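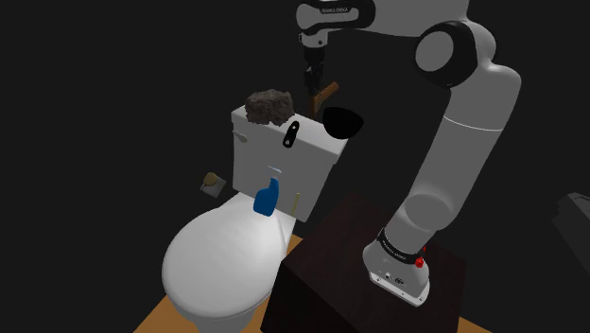
Do we have to write down the rules for a run before anyone presses start?
Please do, even for the quick ones! At Travico we got lazy over the winter (me included), and by February I had two folders of Disik runs where I couldn't tell what counted as a pass. So every task sheet now says what the arm may touch, what it must leave alone and when we call it a fail, and the sheet gets a version number before the first run. If you change the rules halfway, start a new sheet, even if you're 14 runs in and grumpy about it. The Grirnimville folks do it the same way, so we can finally compare notes with them. I'm still relabeling the old Ragab set, all 1,219 runs of it, so send me your drafts by Wednesday and I'll read them over lunch.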